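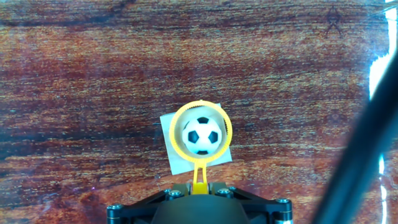

天板の木目、赤茶の濃いあたり

13/03/2026 シェラック、Dokgate向け試し塗り

Lirnanceのフレーク、昨日の仕込み分が溶けきらず。底にゼリー状のかたまり。エタノールは99%のやつ。瓶を振る回数が足りないだけかも。湯煎はやらない(前に色が濃くなった)。

とりあえず上澄みだけ茶こし+ガーゼで別瓶へ。瓶ごとの重さ859g、ラベルに書いた。風袋を量り忘れたので中身の量は不明。次から先に量ること。

試験片は400番で下ずり→薄めを一回→乾いてから1,000番で軽く。角がすぐ抜ける。手前の二枚は角だけ地が出てしまったのでやり直し。当て木を使っても抜けるから、たぶん力の入れすぎ。
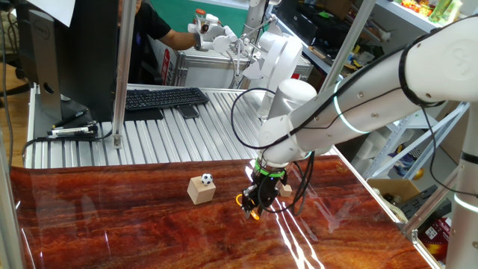

記:及川(塗装担当)

午後の続き。タンポを新しい綿に替えた。前のは芯が固まっててだめ。油は人差し指にちょんとつける程度、それでも曇りが出る。油が多いのか湿気なのか切り分けられていない。除湿機を回した状態で同じ板をもう一回やる。

Trevaskisの棚にあるBalauの端材、油分が多いのか弾く。アルコールで拭いてから塗ったら一枚はのった、もう一枚はまだらのまま。乾燥時間を長めにとって明日みる。だめならこの材は候補から外すよう先方に相談。

あと、7月の見本板が横積みになってて塗面どうしがくっつきかけてた。シェラックは完全に乾いたとと思っても重ねないこと。間に紙を挟むのもだめ、紙の跡がつく。立てて保管。

残り:
・沈殿の方にエタノールを足して再攪拌
・茶こし洗う(放置すると固まる)
・ガーゼ補充

印刷する | メールで送る

最近の記事
・にかわの匂いと保存温度
・研磨紙の在庫と発注メモ
・Dokgate 着色見本その二
・タンポの綿、比較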